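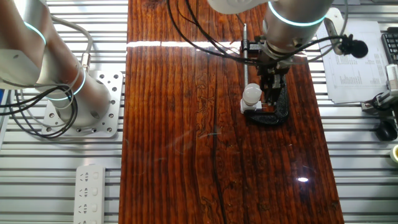 Gustel build notes: two arms, one bench

Gustel now has both arms on the slotted aluminium table at the Perkton workshop. The left arm is bolted to a square perforated plate, which gives us a choice of hole positions without drilling anything new. The right arm works over the board from the other side and carries the black gripper.

Kianoush Bakhtiari set the table rails as the common reference. Each arm is taught the same 2 points on the rails, and the offset between the two bases is worked out from those. Repeating the routine in February gave a disagreement of 4 mm at the far end of the board. Most of that came from a base plate that had not been pulled down evenly. Tighten the corners in diagonal order, then teach the points again.

The varnished board down the middle is the work surface for now. It looks good and it is a nuisance. The gloss throws a bright band back at anything overhead, and the lengthwise crack in the lower centre is enough to catch a thin part. Jonalyn Sebastian wants a matte sheet over it before any vision work starts — grey, cut to size, held with low-tack tape.

Cabling still needs attention. The left arm has its bundle looped around the base plate, and the right arm's leads cross the board from above. Until proper guides are fitted, keep joint speed at 30 per cent of maximum and leave the slack where it is. Do not tie the leads to the wrist.

The clip-on microphone stays on its white mounting arm. Kianoush is recording motor noise at each speed setting and would like people to stop talking over it.

Still to do: cable guides, the matte sheet, and a new home for the power strip off the table. Printed joint tables are beside the keyboard. Write corrections on the paper copy first and initial them, and Jonalyn will update the file.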